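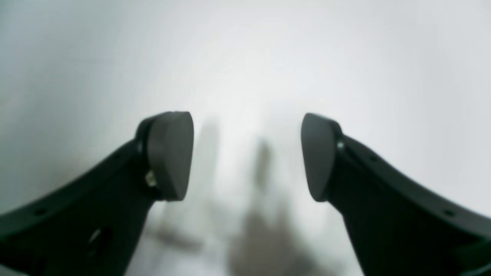

Vor hellem Grund, Donnerstag

Um halb sechs wach geworden, weil der Wind am Rollladen gerissen hat. Kaffee gemacht, dann gleich an die Kirchenbücher. Azra hat mir gestern Abend die Abschriften aus dem zweiten Band geschickt, 17 Seiten, sauber getippt. Ein paar Namen kann sie nicht lesen, bei zweien bin ich auch nicht weitergekommen.

Der Eintrag von 1727 ist jetzt ziemlich sicher der richtige. Taufe im Oktober, der Vater Müller, die Mutter ohne Mädchennamen. Damit verschiebt sich der ganze linke Zweig um eine Generation, und die Tafel, die ich im Frühjahr gezeichnet habe, stimmt von der vierten Zeile an nicht mehr. Habe sie abgehängt und zusammengerollt hinter den Schrank gestellt.

Mittags Linsensuppe von vorgestern. Danach mit Costel telefoniert. Er meint, die Müllerfamilie sei erst nach dem Brand zugezogen, und will mir die Seite aus der Ortschronik kopieren. Er hat inzwischen mehr als 2000 Karteikarten und findet trotzdem alles in einer Minute. Ich habe meine Zettel noch immer in drei Schuhkartons.

Nachmittags zur Post, Briefmarken geholt und den Brief an Ljubica eingeworfen. Auf dem Rückweg Regen, Jacke durch. Bei Eleni kurz untergestellt, sie hat mir ein Glas Quittengelee mitgegeben. Ihre Knie sind besser.

Abends noch die Taufpaten verglichen. Derselbe Pate steht bei drei Kindern, einmal mit Doppel-f geschrieben. Morgen beim Archiv anrufen und fragen, ob der dritte Band schon aus der Restaurierung zurück ist. Außerdem Glühbirne für den Flur kaufen.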